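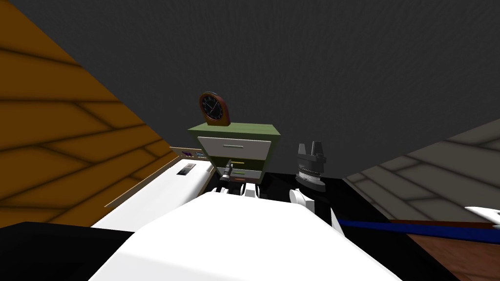

*A small cabinet with a round clock on top.*

Furniture maker Benivon will close its Stesgate store in November, the company said. The store has 33 employees, and all of them have been offered jobs at the Plidance warehouse.

Benivon opened in Stesgate with 2 display rooms and later took over the whole building. It sold 1,661 cabinets and dressers there last year – fewer than it needed to renew the lease.

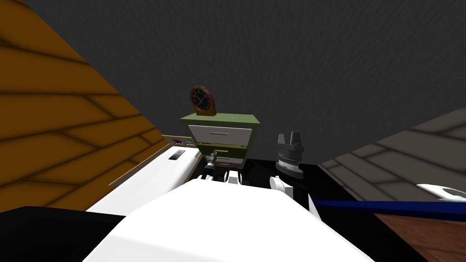 Sultana, the landlord, said it had offered a lower rent in the spring and was sorry the two sides could not agree. It has not found a new tenant.

Orders already paid for will be delivered as planned. The company said 522 are still open.
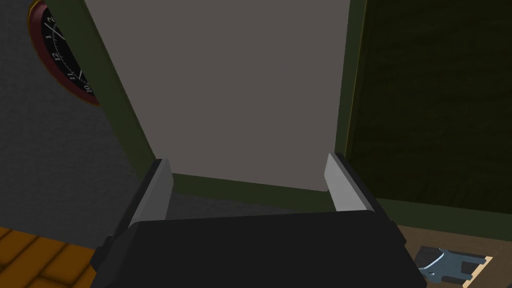

Gift cards can be used in the store until closing day and online after that. Store hours stay the same, with doors open until 6 p.m.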